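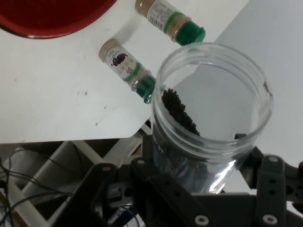
Quanto custa um robô de cozinha?
Publicado em agosto, pela redação da Penura Crianças
19 comentários | 102 partilhas

Eu adorava ter um braço robótico lá em casa, para arrumar os frascos de especiarias! Mas quem compra um robô não compra só o robô, e eu aprendi isso a fazer uma lista com a equipa da Oficina Pinheiro.

Primeiro vem o braço, claro. Depois a garra, que é a «mão» dele e muitas vezes se paga à parte (eu também fiquei espantado). A que escolhemos tem dois dedos, e com dois dedos já dá para segurar um frasco de plástico. Depois há uma câmara pequenina, cabos, parafusos e uma mesa firme. Se a mesa abana, o robô falha a pontaria!

E ainda falta o dinheiro para as peças que se gastam. A nossa lista começou com 15 coisas e acabou com 18, porque nos esquecemos dos parafusos suplentes, da extensão elétrica e... da pimenta para treinar.

Queres experimentar? Inventa um robô e escreve a tarefa dele no cimo de uma folha. Por baixo, põe tudo o que ele precisa. Pede a um adulto para procurar os preços contigo, soma tudo e guarda um bocadinho para surpresas.

Contacto | © Penura Crianças | Voltar ao topo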